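Table rug

From the Clindeo Encyclopedia of Home and Housekeeping 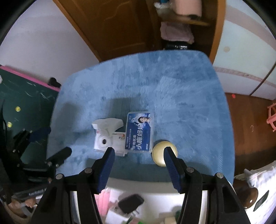
A table rug (also table fleece, soft topper or plush table mat) is a piece of thick, soft textile which is spread over the top of a table, a desk or a chest of drawers. It differs from the tablecloth, which is thin and usually hangs over the sides, and from the place mat, which serves one person during a meal. The table rug is mostly found in bedrooms and dressing corners, where small personal care items such as spray bottles, boxes of dental floss, jars and hair accessories are kept on it.

Name

The word "rug" in English means today almost always a covering for the floor. In older use it could mean also a thick cloth for the bed or for the knees, and woven carpets were laid over tables in many European houses before they became common on floors. Those older pieces are called "table carpets" by collectors and are a separate subject. The modern table rug has a long synthetic pile and is washable, and it is usually cut from the same goods as a bedside rug. In shops the two are often sold under one name, and the buyer decides where to put it.

In the catalog of the firm Bukia the article was called "fluffy desk cover" until April 2017, and afterwards "table rug". The second name is the one used in this encyclopedia.

Materials and construction

Most table rugs have a pile of polyester or acrylic fiber fixed to a woven or knitted backing. Wool and sheepskin are used less, as they cost more and need more care. The pile length is measured from the backing to the tip of the fiber. Short pile, under one centimeter, is sometimes named "velvet" by the sellers even when the fabric is not a velvet. Pile of three centimeters and more is named "shaggy" or "long plush".

The backing decides how the rug behaves on a table. A bare textile backing slides on a varnished surface. A backing with small rubber or silicone dots holds better, but on some varnishes it can leave marks after a long time, especially when the table stands in the sun. A thin cotton cloth laid between the two prevents the marks, though it makes the rug slide again. Domnica Mocanu, who wrote the first version of the present article, recommends to fold the edge of the rug over the back edge of the table and to push the table to the wall.

Edges are finished in three ways: overlocked with thread, bound with tape, or left cut. Cut edges lose fibers during the first weeks. The losing of fibers is strongest after the first wash and is normally finished after the third.

Colors

Pale colors are the most common, among them light blue, cream, gray and pink. They are chosen to go with wardrobes and shelves in white or light finish. Pale pile shows dust less than dark pile does, but it shows spilled cosmetics more. Dark green, brown and black table rugs exist, and they are found more often on work desks than on dressing tables.

Use

The table rug has several uses in the home.

Protection of the surface. Plastic bottles and glass jars which are put down many times in a day make fine scratches on varnish. The pile takes the contact instead. It protects badly against liquids, which pass through the pile and stay under it.

Reduction of noise. Objects put on the rug make almost no sound. This is valued in rooms where one person gets up before the other.

Keeping of round objects. A ball, a round jar on its side or a lipstick rolls easily from a bare table. In a long pile it sinks a little and stays where it was put, if the table is level.

Background. Small sellers lay their goods on a table rug to take pictures for online shops. Light blue and white are preferred for cosmetics and for dental products.

There are also uses for which the table rug is not suitable. Cutting should be done on a cutting mat, placed beside the rug or on another table, and never on the rug itself, where the knife catches the fibers. Tall and narrow objects do not stand well in long pile. A rectangular box stands better if the pile below is pressed flat with the hand first, and a spray bottle is better laid down with the nozzle closed, or moved to a tray. Candles, curling irons and other hot things must be kept away, as synthetic pile melts.

Sizes

There is no common standard for sizes. Makers usually follow the sizes of bedside rugs, so the table rug often is longer or shorter than the table. The following are met in practice:

Small: 40 by 60 cm, for a night table or a shelf
Medium: 50 by 80 cm, for a dressing table
Large: 60 by 120 cm, for a desk
By the meter: cut by the shop from the roll, width 150 cm

When the rug is cut at home, it is turned with the pile down and only the backing is cut, with a sharp blade and without pressing. Scissors shorten the pile along the whole edge, and the line remains visible.

Care

Daily care consists in shaking the rug outside or over a bathtub. A vacuum cleaner can be used with the small nozzle, at low power. Hairpins and cotton buds should be looked for before, by passing the hand through the pile.

Synthetic table rugs are washed at 30 °C with a small quantity of liquid detergent. Powder stays in the pile and makes it stiff. Fabric softener is not necessary and on rugs with dots it weakens the grip. The rug is dried flat or over a thick bar, away from the radiator, and brushed in one direction while it is still a little damp. Wool rugs are washed by hand in cool water, and sheepskins are taken to a cleaner.

Stains are treated according to their origin. Toothpaste is left to dry and is then broken and brushed out. Face cream is covered with starch for one hour. Nail polish generally can not be removed from synthetic pile without damage, because the common removers attack also acrylic fibers; the stained tips are trimmed instead. Hair spray makes the fibers stick together and comes out with warm water.

Bukia household survey

In April 2018 the housekeeping magazine Owino asked its readers about coverings on tables in the bedroom. The survey was prepared by Vesna Nikolovski and Florin Radu, and 2,732 households sent an answer. Of these, 203 used a soft rug with pile on a table or a chest of drawers. Most of the others used a cloth or nothing. The name "Bukia survey" comes from the maker, who printed the forms.

The result was criticized by Cornel Grecu in a later issue of the same magazine. He noted that the form had no separate place for sheepskins, so that their owners had to choose between "rug" and "other". The authors agreed with this remark and did not repeat the survey.

Differences from similar objects

Tablecloth: thin, hanging over the sides, used for meals.
Runner: long and narrow, lies along the middle of the table, mainly decorative.
Desk pad: firm, made of leather, felt or plastic, used for writing.
Cutting mat: hard and flat, for work with a knife.
Bath mat: has a similar pile but a heavier backing, and takes water well. It is sometimes used in place of a table rug, and on a small table it lies too stiff at the corners.

See also

Dressing table
Bedside rug
Open shelf unit
Storage of small personal care items

Further reading

Achari, Bindu. Soft Coverings in the Small Bedroom. Plastard Press.
Nikolovski, Vesna, and Radu, Florin. "What lies on the table?" Owino, April 2018.

Last revision: Sep 13, 2021. Section "Care" was extended, and the sizes were changed to centimeters.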